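Packing and Closing a Snack Box
Student project report, 6/20/23
Author: Julia Lukoševičius

2. Method

The project looked at how to pack mixed snacks into a shallow box with a fold-over lid so that the lid closes without pressing on the contents. The work was done on one wooden table at the Gikside workshop. We ran 20 packings in total. Each one used a stiff carton and a soft bag, and some had smaller items tucked in at the sides.

The carton always went in first, flat against the tray floor. The bag was laid next to it and pushed down by hand. A packing was passed if the lid came down flush with the front wall.
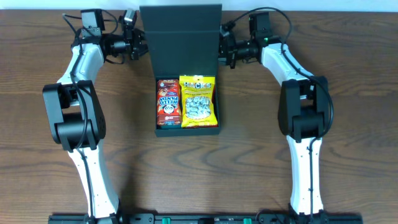
Bags caused most of the trouble. Air in a sealed bag lifts the lid at the front, and a bag that rides up on the back wall catches at the hinge. Pulling the bag forward before closing fixed this in most runs. Cartons gave no problems unless they were put in on edge.

3. Results

Of the 20 packings, 2 failed. Both had the bag sitting too high at the back. The slowest packing took 28 seconds from first item to closed lid.

4. Further work

The tests will be repeated in October with a deeper box. We also want to try Udon noodle packets, which are soft but hold less air than candy bags.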